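Cards > Making your own > Spoof leaflets

How to make a folded card that looks like an old council leaflet

30 March 2026 | By the Lidance workshop

The joke depends on the card looking dull. Pick a local subject people already grumble about - bin days, parking permits - and write it up as an official notice of up to 60 words.

1. Set the text in one plain typeface, with the heading in capitals. Scan any artwork at 600 dpi.
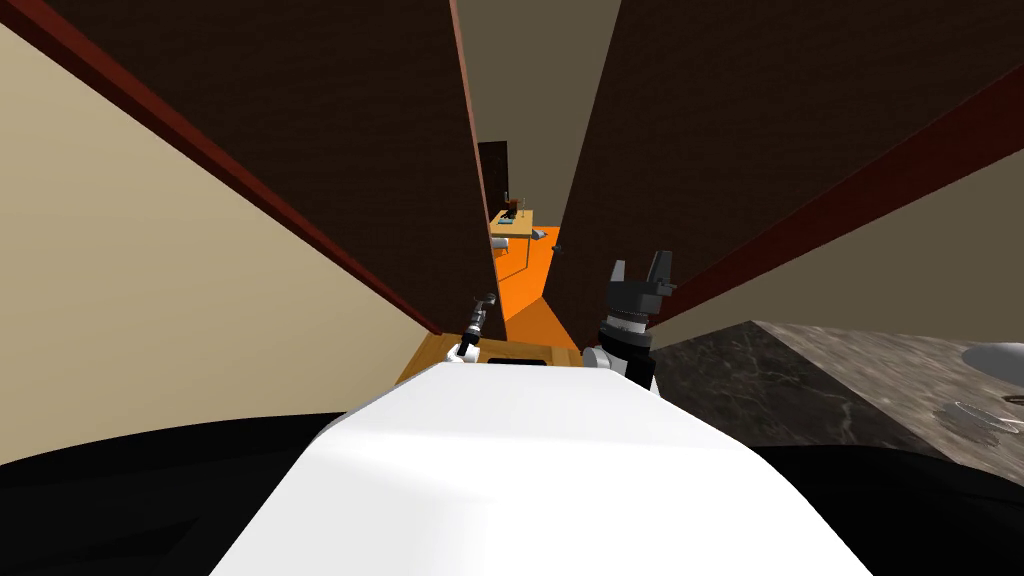
One reader wrote in to say that a fake reference number helps more than a fake crest, and that hers was Form 3526. We agree. Leave real crests and logos off.

2. Print on uncoated cream stock. We use Bremo, but Rind takes black ink just as well. Let the sheets sit for 40 minutes before you handle them.

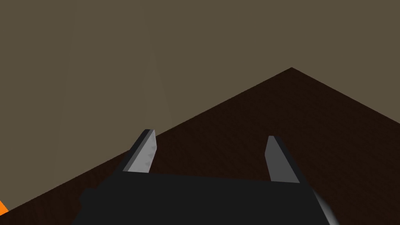
3. Score the fold with a bone folder, then crease it by hand. Trim after folding so the edges line up.

4. Leave the inside blank apart from one line, such as "Residents are thanked for their patience." Kosum envelopes in brown suit the style.
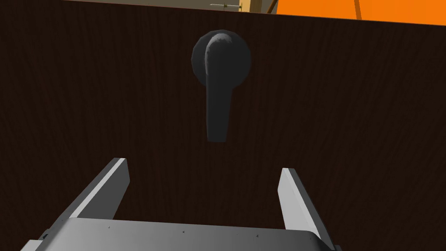 Black lever handle on dark wood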